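Collecting and Training a Mouse-to-Mat Policy with a Hand-Held Gripper

Updated 1 Apr 2024 by Taha Ait Brahim

This page covers the full path for one short task in the Strand project: pick up a computer mouse from a table and set it on a round mat. The demonstrations are recorded by hand with a gripper tool, and the policy is trained afterward on the wrist view only. You need a calibrated gripper, a copy of the Girkance processing tools, and one machine with a GPU for training. If you have already done the cup task, skip to step 3 and check only the settings that differ.

Before you start

Charge the gripper camera and format its card. A card with old sessions on it will work, but the sorting script reads everything it finds and you will spend the evening pulling files apart.

Check the fisheye calibration. We use one calibration file per lens, stored under the lens serial number. If the lens has been taken off since the last calibration, even for cleaning, redo it. A small shift in the lens moves the finger tips in the view, and the width reading depends on the finger tips.

Open and close the fingers a few times. They should meet evenly. If one side lags, tighten the bracket screws on that side and test again.

Step 1. Choose the table

Pick a table with things on it. In our first round we cleared everything away and recorded 200 demonstrations on bare tabletops. The policy learned the task and then failed as soon as a bottle or a stack of paper came into view. The pose tracker also did badly there, losing its position on long stretches of plain surface.

For the second round we moved to furnished rooms and left the tables as people use them. Cups, papers, boxes and books give the tracker plenty of corners to hold on to, and they give the policy a reason to learn which object matters.
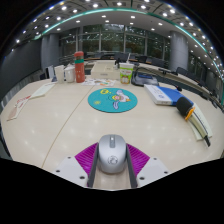
Mouse between the fingers, with the round teal mat beyond it on the table.

Glossy tables need some care. Ceiling lights show up on them as bright spots, and the spots slide across the surface when the gripper moves. The tracker can mistake them for fixed points. You don't need to cover the table, but make the mapping pass in step 2 slowly and include plenty of the room, so that most of the tracked points come from things that stay put.

Step 2. Record the mapping pass

Every table gets one mapping pass before any demonstrations. Hold the gripper at chest height and start recording. Move it in a slow loop over the table, then tilt it up so the far side of the room comes into view. Lower it to the height where you will be working and make a second loop. Finish near where you started.

Run the map through Girkance before you go on. It takes a few minutes, and it is much better to find a bad map while you are still in the room. The report gives a tracked fraction for the whole pass. Ours was usually above 95 percent. Below 90, record it again.

Windows are the most common cause of a bad map. Trees move, and glass picks up reflections from inside. If the windows take up a lot of the view, make the loop with your back to them, then turn toward them only briefly.

Step 3. Record the demonstrations

Each demonstration follows the same order:

Start with the fingers open and the mouse in view.
Move toward the mouse at a steady speed.
Close on its sides, across the narrow direction.
Lift just enough to clear the table.
Carry it over the mat and lower it until it touches.
Open the fingers, back away, and stop recording.

Aim for six to ten seconds. Shorter than that and the motion is too fast for the arm to follow later. Longer ones tend to have pauses in them, and the policy copies pauses very faithfully. Uston, our first arm, would stop over the mouse and hang there for several seconds when trained on the early data.

Vary the start. Move the mouse to a new spot and turn it before each recording. Put the mat on the left for a while, then on the right, then closer to you. Change the height and angle you come in from. We record in groups of 25 and rearrange the table between groups.

Don't fix a missed grasp by pushing the mouse with one finger. Either open, back off and try again within the same recording, or discard it. We keep retries where the second grasp is clean — they turned out to be useful, as the results below show.

Keep your other hand out of view. Anyone walking past in the background is fine.
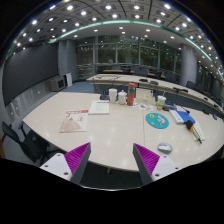 A larger room takes a little more planning. Work out where you will stand before you begin, and check that you can reach the whole working area without stepping. Steps put a bounce into the recorded path. If you have to move to another side of the table, do it between groups and add a short extra mapping loop from the new side.

Step 4. Process the recordings

Copy the card and run the sorting script, then the tracking script. For each recording you get a gripper path, a finger width and a quality flag. Recordings with lost tracking are dropped without asking. Those marked uncertain go into a separate folder, and you should look at them yourself. In our sets most of the uncertain ones were good, with a brief gap near the start that can be trimmed.

Check the width curve on a few recordings as well. It should fall, stay flat while the mouse is held, and rise at the end. A flat part that drifts means the calibration is off. Go back and fix that before training.

We ended the second round with 2000 usable demonstrations across all rooms.

Step 5. Train

We train a diffusion policy on wrist images and relative gripper motion. The settings that matter:

Batch size: 128
Epochs: 300
Image history: two frames
Action horizon: 16 steps
Random crop and color change: on

Motion must be relative to the current gripper pose. With absolute poses the policy ties itself to the recorded tables, and nothing carries over to a new one.

Leave at least one room out of training completely. Splitting by recording gives a loss curve that looks fine and says very little, as the same cups and the same light appear on both sides of the split.

Step 6. Test on the arm

Mount the same fingers and the same lens on the arm. Trurkus is our current arm, and its camera mount matches the hand tool to within a millimeter. Measure the delay between the camera and the controller and enter it in the run file. Leaving it at zero makes the arm overshoot at the moment of grasping.

Run the first few trials at half speed with a hand on the stop button. After that, run 20 trials in the held-out room, moving the mouse and mat each time. Score a trial as a success only if the mouse ends up resting fully on the mat and the fingers have let go.

What we got

With the bare-table data, the held-out room gave 7 successes out of 20. With the second-round data it gave 17 out of 20. Two of the three failures were grasps along the long direction of the mouse, where the fingers slid off. In the third, the mouse was set down with its edge over the rim of the mat.

We also trained a version without the retry recordings. It scored 14 out of 20, and after a missed grasp it mostly closed on air and carried on to the mat. The version with retries backed off and tried again in four of five misses. Twenty trials is a small number, and I would not read much into the gap between 14 and 17, but the behavior after a miss was clearly different.

Known problems

A mouse with a cable has not been tested. The cable drags, and the policy has never seen that.

Low evening light lowers the tracked fraction. Turn the ceiling lights on before the mapping pass and leave them on until the last demonstration.

The policy sometimes hesitates when the mat is out of view at the start. We plan to record a set in October with the mat hidden in the first second or two, and the settings for that will go on a separate page.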